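**Stillow's desk project passes 2772 demonstrations**

September 20, 2026

I stopped by the Stillow workshop this week, and I came away with a sore thumb and a lot more respect for people who teach robots for a living. The group has been recording everyday desk jobs by hand since January, and they just hit 2772 finished recordings. That's up from 400 in the spring, so somebody has been busy!

If you haven't followed this one, the setup is pretty simple. You hold a gripper in your hand, you do the chore yourself (pick up the cup, slide the ruler over, whatever's on the card), and the camera on the gripper keeps the whole thing. Later a robot arm at Drernwood gets trained on it. No joystick, no headset. They did try remote control first, and the folks I talked to said it was fine for big, slow moves and miserable for anything small.
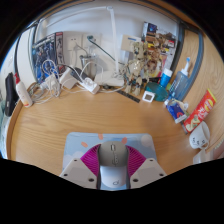 What they want now is mess. The early recordings were all done on one tidy bench at Drernwood, and the arm got good at that bench and pretty much nothing else. So the new batch comes from people's own desks, with the chargers and snacks and toys left right where they were. I love that, because my desk would qualify on day one.

I got to try it for an afternoon and managed nine recordings, of which they kept five. My trouble was speed. I kept grabbing things the way I normally would, and apparently that's way too quick for the arm to copy. You have to close your fingers slowly, wait a beat, then lift. My hand kept forgetting the waiting part.

Cillier, the outfit paying for the hand-held tools, has signed on through next January. After that the plan is to move on to kitchens, starting with the shared one on Sukprasert Street. I've already asked for another turn.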